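Brorkdale Boards > Body & Spirit > Meditation and Retreats

Thread: Is 449 too much for a silent weekend?

tidewrack
Has anyone done the silent retreat at Kistau? It's 449 for 2 nights, shared room, vegetarian meals, and a teacher called Egan who studied "in the East," which on the phone they narrowed down to "several places." I've been sitting at home for a year with an app and I'd like to find out if I can do it without a British man telling me when to breathe. My sister says I could be quiet in her garage for free.

ottoline_b
Did it last October. Worth it, with reservations. The sitting was solid, long stretches, very little talk. Egan gives a short talk in the evening and then leaves you alone. The food was lentils in various states of collapse. The bell is at 5 a.m. and it's a real bell, rung by a person walking down the hallway who seems to enjoy the work.

plainseat
449 for silence. My teacher ran a sitting group out of a rented room for decades and there was a coffee can by the door. If you had money you put it in. I don't say everyone has to do it that way, but once there's a booking page with a "most popular" badge on one of the rooms, I start to wonder what's being sold.

ottoline_b
Lentils, mainly. And heat. Somebody has to pay for a building in winter.

plainseat
Monks managed.

ottoline_b
Monks had land, tenants and a steady supply of novices to do the dishes.

tidewrack
I don't mind paying. I mind paying and then finding out it's a spa. Is there a gong bath? Please tell me there isn't a gong bath.

ottoline_b
There is an optional gong bath.

merrily_47
Hi, I've been to both Kistau and Fekia, so I can compare. Fekia is cheaper and a lot bigger, they had 80 people in the hall when I went, and it's more devotional, with chanting morning and evening. I loved it, but if you're coming from an app and just want to sit, the chanting might feel like walking into somebody else's family dinner (lovely people, everyone knows the words). Kistau is stripped down. No statues, no incense, a lot of beige.

plainseat
"Stripped down" is the part that bothers me. Take out the chanting, the vows, the teacher's teacher and anything you'd have to believe, and you've got a room full of people with good posture.

merrily_47
I can see that, but I came in through the beige version and ended up at the chanting one. If it had started with vows I'd have gone home and taken up swimming.

salma_ashour
I helped in the kitchen at Kistau for a season, so apologies for the lentils. Two practical things. Ask about the sliding scale, which exists and is buried at the bottom of the FAQ. And the silence starts after the first supper, so if you need an extra blanket or you have a snorer, say it before then. After that it's notes on a clipboard, and the clipboard is read once a day.

tidewrack
Thank you, that's more than the website told me in nine paragraphs about stillness. What do people wear? It says "loose, modest, quiet clothing." I own nothing I would call loud, but I've never listened.

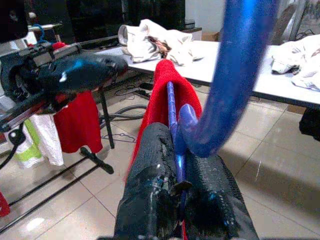 salma_ashour
Quiet clothing means no nylon, basically. In a silent hall a rain jacket sounds like someone eating chips in church. Cotton pants, wool socks, a layer you can take off without a struggle. Bring a hanger too, a plain blue plastic one like that would do fine, as the shared rooms have a rail and nothing to put on it. I left mine behind for the next person and I like to think of it as my only donation with no strings.

plainseat
So the price doesn't cover hangers.

salma_ashour
It covers the rail.

dhal_weather
Coming in sideways, but has tidewrack thought about just doing one-day sits first? The library in Brorkdale has a group, no fee, mixed bag of people, one of whom falls asleep every time and is treated with great respect. A whole weekend is a lot. On my first long one I spent the second afternoon silently redesigning my kitchen, cabinets and all.

ottoline_b
Everyone does the kitchen. I did a deck.

plainseat
For once I agree with the advice above. Go to the library group. Keep the money, or give some of it to whoever sets out the chairs.

tidewrack
I've emailed about the sliding scale, and I'll go to the library group in the meantime. Does the sleeping person have a regular spot? I don't want to take it.

dhal_weather
Back left, by the radiator. Get there early and sit anywhere else.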